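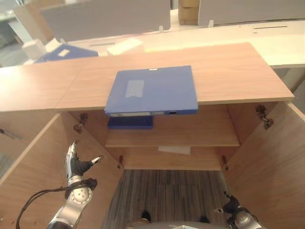 How does an office buy a robot?

A robot costs a lot more than a stapler, so the people at Draltov had to plan before they bought one.

First they wrote a list of jobs. They wanted help with putting files away in cupboards. A robot for that needs hands with fingers that can bend. It also needs to reach low shelves as well as high ones.

Next, Roxana Condori worked out the budget. A budget is a plan for spending money. The price of the robot was only one part of it. She added:

Electricity to charge it
Spare parts, such as finger pads
Lessons for the staff
Repairs, at £600 a year

Then Wilson Ticona measured the office. The gap between the desks was 65 centimetres. He checked that the robot could get through with its arms down, and that cupboard doors could still open all the way.

Last of all, they borrowed one robot for 4 weeks and kept notes every Monday.

Try it yourself: pick a job in your classroom. What would a robot need to do it, and what would you have to pay for?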